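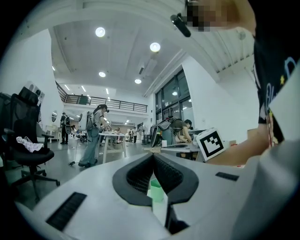

Pidura: progress report to the Fidero program office
Period ending July
Prepared by Nusrat Akanda, software lead

Summary

The milestone list you approved has 6 items. We have closed 4, one is late, and one has been rewritten by circumstances, a phrase I will justify under "Time sync." Spending is in line with the plan, mostly because the expensive thing we meant to buy went out of stock.

Tracking

The pose estimator now holds onto the markers on the hand-held grippers through most ordinary arm motion. Yulan Meng replaced the old corner refinement step, which had been written in a hurry by someone who is also the author of this report. Dropouts still happen when a marker turns edge-on to the viewer, as geometry insists they must. In those stretches we fall back on the inertial estimate and flag the segment, so whoever trains on it later can decide how trusting to feel.

The median recovery time after a dropout is down to 90 milliseconds. The proposal promised "near-instant," which I now regret for its vagueness and also enjoy for the same reason. 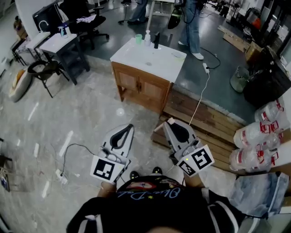 Both hand-held grippers in use near the vanity station.

Time sync

The left and right streams used to drift apart over a long session. We spent two weeks blaming the network. Emiliano Palacios then found that our recorder, Zaki, was stamping frames when they were written to disk and not when they arrived, so a busy disk looked exactly like a slow left hand. The fix was 13 lines. The original milestone called for a new synchronization protocol, and we would like permission to call the 13 lines that. The revised wording is in the annex.

Older recordings can be repaired if the arrival log survived. Higinio Palacios is running the repair script overnight and has asked people to stop rebooting the server to see if it helps.

Planner

Late. The replay planner built on Bradar handles reach and grasp, then gets philosophical at the approach to a sink basin. It finds a collision-free path, rejects it, finds it again, and times out. Ximena Ochoa suspects the cost term for wrist rotation, and her test branch gets through the easy cases. I would rather report a date once the hard ones pass. Until then, please treat the one in the plan as decorative.

Tooling

Operators can now see a dropped stream while they are still recording, through a plain red bar in the session viewer. It replaced a dashboard with nine panels that we were all very proud of and did not look at.

Next period

Finish the planner cost work, repair the remaining recordings, and freeze the file format. We have frozen it before. This time the version number is going in the header.

One request: the storage line needs a decision by Monday if we are to keep raw streams past the end of the quarter.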